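Section 4. Setting Up the Ballot Tabulator at a Polling Place

This section applies to the Kullstead precinct tabulator when it is used at a staffed polling place. Central count installations are covered in Section 7. The steps below must be carried out by two election officers, both of whom sign the opening record.

4.1 Before You Begin

Setup should begin no later than 5:15 a.m. for a 6:00 a.m. opening. Confirm that the following items have been delivered with the unit:

Tabulator in its transport case, seals intact
Ballot box with main and auxiliary compartments
Power cord and surge protector
Two memory cards, one installed and one in a sealed pouch
Three rolls of report paper
Opening record and seal log
Key envelope

If any item is missing, call the county election office before opening the case. Do not borrow keys or memory cards from another precinct, including one that shares the same building.

4.2 Preparing the Location

1. Place the ballot box on a level floor within 6 feet of a grounded wall outlet. Voters must be able to reach it without crossing the check-in line.

2. Lock the wheels on the ballot box.

3. Leave a clear path at least 36 inches wide in front of the unit for voters who use wheelchairs or walkers.

4. Turn the unit so that poll workers at the check-in table can see it, but cannot read a ballot as it is fed.

5. Remove food, drinks and loose papers from every surface on which ballots will be handled.
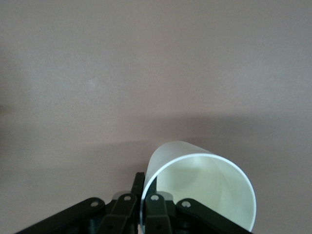

Plastic cup on its side.

CAUTION: Liquid on a ballot can cause a misread or a paper jam. A wet ballot must never be fed into the tabulator. Treat it as a spoiled ballot and issue a replacement under Section 5.3.

4.3 Checking the Seals

1. Compare the number on each seal with the number printed in the seal log. Both officers must read the number aloud.

2. If the numbers match, initial the log and cut the seal on the transport case only. The seal on the memory card door stays in place until the polls close.

3. If a number does not match, or a seal is torn, stop. Do not connect the power. Record the time and call the county election office.

4. Open the main and auxiliary compartments of the ballot box. Both officers must confirm that they are empty. Any candidate representative present may look inside but may not reach in.

5. Close and lock both compartments, then apply new seals from the key envelope.

4.4 Starting the Unit

1. Slide the tabulator onto the rails at the top of the ballot box until it clicks.

2. Connect the power cord to the surge protector, and the surge protector to the wall outlet. Do not use an extension cord.

3. Turn the power key to ON. The self-test takes several minutes. Do not touch the screen until the message READY TO OPEN is displayed.

4. Check that the precinct name, date and time on the screen agree with the opening record.
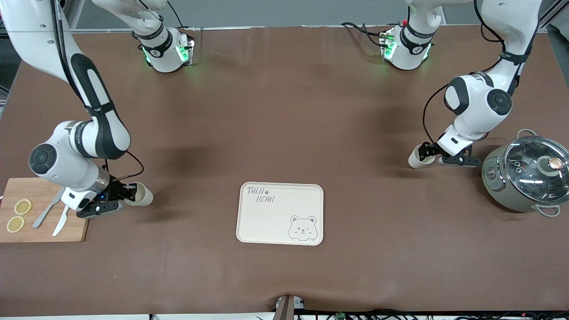 5. Select OPEN POLLS and enter the passcode. The unit prints the zero report. Every contest and every candidate must show a total of zero, and the public counter must read 0.

6. Both officers sign the zero report. Leave it attached to the roll.

NOTE: The protective counter shows every ballot the unit has read since it was manufactured and does not return to zero. A reading such as 2748 is normal. Copy the number to the opening record exactly as shown.

4.5 If the Unit Does Not Start

If the screen stays dark, check that the surge protector is switched on and try a second outlet. If the battery symbol is displayed, the unit is not receiving wall power and must be reconnected before voting begins.

Error 33: Report paper is missing or loaded backward. Open the printer door, reload the roll and select RETRY.

Error 158: The memory card cannot be read. Do not remove the card. Call the county election office and begin voting with the auxiliary compartment as described in Section 6.

WARNING: Voting must not be delayed because of a tabulator fault. Voters are to be given ballots at the posted opening time in all cases.

4.6 Capacity

The main compartment holds around 800 ballots of standard length. Check the level when the public counter reaches 600, and each hour after that. When the compartment is nearly full, follow the transfer procedure in Section 6.4 with both officers present. Two-page ballots reduce the capacity by half.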